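Home Explore Notifications Lists Bookmarks Profile More

Bin picking diary, the software bit. Long thread, get a tea. (1/?)
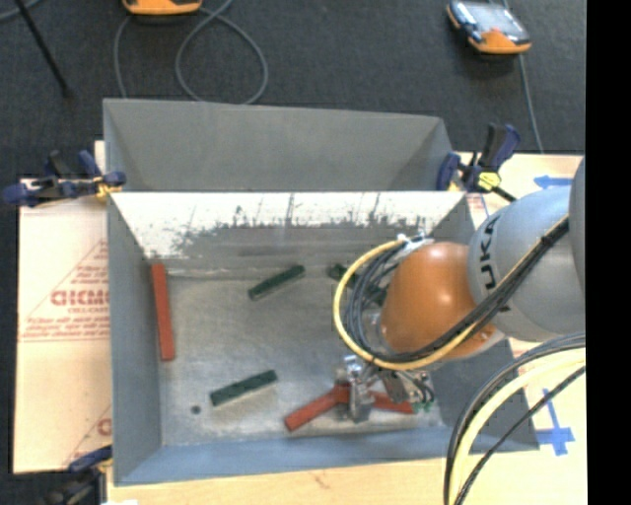
So for most of February I've been rewriting the planner for our picking cell at Prilholm, and I promised a few of you I'd write up what went wrong before I forget it all. Mostly the planner was fine. Mostly it was everything the planner believed.

Quick background for anyone new: parts lie in a metal bin any old how, the software works out where each one is, picks one, and plans a way in and back out without hitting the walls. We run a KUKA arm. The red bars are my favourites and the green blocks are Nadja Koller's, we've stopped discussing it.

First problem was the metal. Bare sheet metal under bright lights gives you lovely hot patches on the sloping wall and then scratchy grey stuff lower down, and our depth data went to pieces in both. Holes where there's wall, wall where there's nothing.

The old code filled the holes with a median filter and hoped. I'd written that filter (two years ago, in a hurry, sorry everyone) and it was cheerfully inventing a little ramp near the floor. The planner saw the ramp as an obstacle and refused any part close to it.

Fix: stop measuring the bin at all! We know what shape it is. Now we fit the bin model once at start-up, lock it, and throw away any depth point within 3 mm of a known surface. What's left is parts or noise, and noise is much easier to deal with when it's floating about on its own.

This does mean the bin must not move. Clamp it. Clamp it again. If it shifts, the whole model shifts with it and you won't get a warning, you'll get a bang. I've now added a check that refits the rim every 75 picks and stops the cell if it disagrees with itself.

Beat Hubmann asked why not every pick. Time! The refit is slow and I couldn't be bothered to make it fast. It's on the list. It's quite a long list.

Right, bars. A long thin bar looks almost the same either way round, so the pose estimate would flip end for end between one look and the next. Same bar, same place, answer turned by 180 degrees. The planner then treated it as a brand new target and started from scratch.

I spent an entire afternoon convinced the tracker was broken. The tracker was doing exactly what I'd told it to. We now list the symmetries in the part file and compare poses with those taken into account. Four lines of config. I went home early out of spite.

Blocks are a different headache. They've got a flat top and a paler side, and segmentation liked to call those two separate parts. Jonas Rüegg retrained on 3000 rendered bins with the side faces lit all sorts of ways, and it's loads better. Still splits one now and again when it's tilted.

Overlaps next. If one bar is half hidden behind another thing, the old scorer would still offer it, because the visible half looked terrific. Score for "how well do I see it" and score for "can I get it out" are two different numbers and we'd been adding them together. Don't add them together.

Now it's a gate and then a ranking. Can't be lifted without dragging a neighbour? Out. Everything that survives gets sorted by how short the exit path is. Much duller picks, far fewer silly ones.

OK, cables. I could write a whole other thread on cables. Anything looping round the wrist is part of the robot as far as the bin wall is concerned, and our collision model had precisely none of it. The planned paths were gorgeous on screen. On screen the arm was bald.

I tried modelling the cables properly as a chain of little capsules that swing about. Siebe Van Damme watched me do this for three days and then asked whether I'd considered "a fat sausage". So there's a fat sausage. One big padded shape round the wrist, bit bigger on the side where the loop hangs out.

It costs us some grasps near the walls, no question. The sausage won't go into a tight corner where the real arm might have squeezed in. I'm all right with that. We also cap wrist rotation per move, so it'll take the long way round before it winds itself up.

Small thing that made a massive difference: logging. Every plan now saves the cloud, the candidates, why each one was rejected, and the path chosen. I called the viewer Akard because all the sensible names were taken. You scrub through it like a video and the reason for each "no" is in plain words.

Before Akard I was reading rejection codes off a terminal. Code 12 meant "unreachable" OR "in collision" depending which branch you were on. Guess who wrote code 12.

Several of you have asked if the planner's going to be open. The viewer yes, as soon as I've taken the swearing out of the comments. The planner's tied up with the Wellov stuff so it isn't my call.

Next up is the last-part problem. One bar lying flat against a wall, no room for the finger, and the planner politely reports there's nothing to do. Alois Hämmerli wants a nudge move, push it away from the wall and look again. I've got a rough version running in sim and it mostly pushes things into the opposite corner.

If you've done nudging with proper contact planning, my replies are open, please come and tell me what you used for friction. I'm currently using a number I made up.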